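3.2 What ends up on the table

I should say up front that I never planned to write a section about glassware. But when Ifeoma and I went through our notes from the teaching labs, the same small things kept turning up – a beaker, a dropper, a little bottle of something clear – and where people put them seemed to matter more to how the work went than almost anything else we had written down.

We asked 34 people to set up a bench the way they liked it before a simple transfer task, and then to talk us through it. Most of them wanted a row. They weren't fussy about it being straight (a few were, and told us so at length!), but they wanted each piece to have some air around it, so a hand could come down from above without knocking a neighbor. The dropper nearly always lived in the beaker, bulb up. I do the same thing at home with a teaspoon and a mug, so I can't really judge.
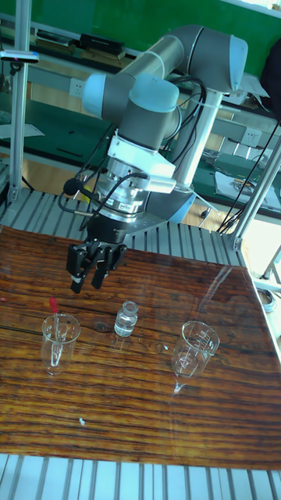

Figure 2. Clear glassware on the wood tabletop, with a dropper pipette standing in the graduated beaker and a small narrow-necked vial near the center. Photo: Ainhoa Manzano.

The loose row in Figure 2 is pretty close to what people described to us. A dropper leaning in a beaker is easy to grab by its bulb, and the red rubber is easy to spot when everything else is clear glass. Small vials are another story. Our people complained about them a lot, mainly that they tip, and several kept theirs a little farther back for that reason.

The tabletop came up too. Glossy wood looks lovely, but 15 people said reflections bothered them when they were reading graduations, and one suggested a sheet of plain white paper under the beaker. We tried it in June and liked it enough to keep it for the sessions in Section 4, where I get into spills.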